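Urkside tray episodes: data card and notes for reviewers

Version note, December 12, 2022

Summary

Urkside is a set of 1,000 short recorded episodes of a small arm working potting soil in a tray with a hand trowel. It was put together for Plolta, a wholesale nursery that wants to know whether soil preparation at its seeding benches can be automated, and what that would do to the jobs of the people at those benches. The arm work was done by Bimetti. I wrote this card. My employer is Murthy, which was paid to review the project and has no stake in whether Plolta buys anything.

You should know before reading on that I came in doubtful and I am still doubtful. The data is decent. The claims that have been attached to it in meetings are another matter, and part of the purpose of this card is to keep the two apart.

What is in the set

Each episode holds video, joint positions and a one-line task label. Labels are "furrow", "ridge", "level" and "free". The first three have a stated goal. "Free" means the operator was trying things out, and those episodes should not be used to report success rates.

The working setup is small. The arm stands on a CRC Handbook of Chemistry and Physics, which gives it the height to reach into the blue tray, and the gripper holds a pointed metal trowel. If you try to reproduce the episodes, match the height before you match anything else. Policies trained on this set have the base height baked in and they will dig too deep or scrape air if you change it. 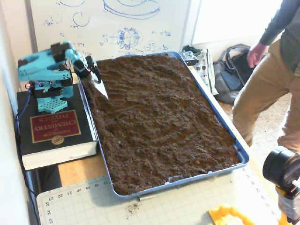 Splits

The training split has 92 percent of the episodes. The rest is held out, and 60 of the held-out episodes were recorded in April by an operator who does not appear in the training split. Please report those separately. Numbers on the mixed split look better than they should, and I have already seen them quoted without the breakdown.

Labels and who wrote them

Labels were first written by the operators. Elango Reddy, who ran a seeding bench at Plolta before moving to training new hires, then went back over the "furrow" and "level" episodes and marked each one usable or not usable by bench standards. He was much harder on them than the operators were. His marks are in the field bench_ok. The operators' marks are in op_ok. Where they disagree I would go with bench_ok, and I would spend an afternoon looking at the disagreements before training anything.

A common case: the surface has grooves in it, the operator calls it a furrow, and Reddy rejects it for uneven depth. A person at a bench fixes that with the side of a hand and doesn't think of it as a step. The task list the project started from had no such step, so the arm was never asked to do it.

What this says about the work

Plolta's internal plan speaks of freeing bench staff from soil preparation. I asked to see how the hours were estimated. The estimate times the trowel work alone. It leaves out breaking clumps, picking out stones, judging whether a batch is too wet and sweeping up what goes over the side, all of which stay with the person – and are now done around a machine.
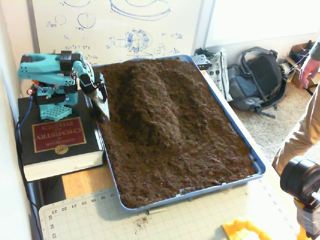 None of that makes the arm useless. It does mean the job changes shape, and the people holding the job should be told what shape. In the interviews I did with bench staff, the worry I heard most was about pace. At present a worker preps a few trays, seeds them, and gets a change of posture in between. Take the prep away and what is left is seeding, all shift, at whatever speed the trays arrive. Several people said they would rather keep the digging. The plan does not mention this, and it doesn't say who sets the speed.

There is also the matter of minding the machine. Each operator in this project had one arm to watch. The plan assumes one person for several arms. Nothing in Urkside supports that number, and nothing in it rules it out either – it was never tested.

Known problems

- One tray type only, and soil from a single supplier.
- Moisture was not measured. Do not infer it from color.
- In 40 episodes the joint log starts late. They are flagged late_log and can be dropped.
- Backgrounds vary little between episodes. A model may be leaning on that.
- No seeding, no plants, no full bench cycle.

Uses I would not support

Please don't use this set to estimate head count, to set a pace target or to compare one worker with another. The operator IDs are there for splitting the data. Plolta has agreed in writing not to match them to staff records, and anyone who receives a copy is held to the same terms.

Changes and corrections

Send corrections to the Murthy review desk with the episode number and the field name. Changes to bench_ok go to Reddy first, and he has the final say on them.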